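Hey, I'm Uriel, and for our audio class project Jacobus Naidoo and I built a fuzz pedal! We started from the Braltora kit because it was the cheapest one we could find, then swapped in a 500k volume pot so the top end wouldn't get so dull.

The first version hummed like crazy. Jacobus blamed my soldering (fair), but moving the ground wire over to the input jack helped a lot, and after that we could finally hear the guitar.

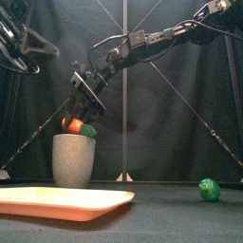
Next came the listening test. We got 20 people from the music building to play our pedal and a store-bought Flestora, 2 minutes each, without telling them which was which. Ours got picked by seven. Most people liked the Flestora's cleaner low notes, but a couple of the bass players loved how ours fell apart when you rolled the volume back.

We still want to try a different transistor before October.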